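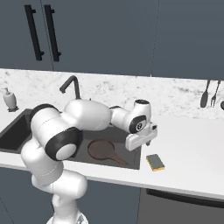

Review by the Lewis Laboratory Equipment Office

Mosurix is a simulation package for recording demonstrations that are later used to train a robot policy. Our office evaluated it over 12 working sessions, using the kitchen set supplied with the license. The sponge task served as our main test. The operator guides a white arm over the sink and brings the gripper down toward a sponge on the counter, with a cutting board lying in the basin as clutter.

Operators recorded 3,000 attempts. After review, 2,665 were kept for training. Most rejected attempts ended with the sponge knocked aside or the arm stopped at a joint limit. The review screen is the strongest part of the package -- an attempt can be replayed, trimmed and labeled without leaving the window.

Several shortcomings should be noted. Export is limited to batches of 50 attempts, and file names must be corrected by hand afterward. The sponge behaves as a rigid block, so grip force recorded in simulation should not be relied upon. Variation in lighting is available only through a separate settings file, and the manual covers it in two lines.

The office recommends Mosurix for groups that need a large number of tabletop or counter examples and have staff able to review them. Groups working with cloth or liquids should wait for the next release. A single-seat license is sufficient for one recording station.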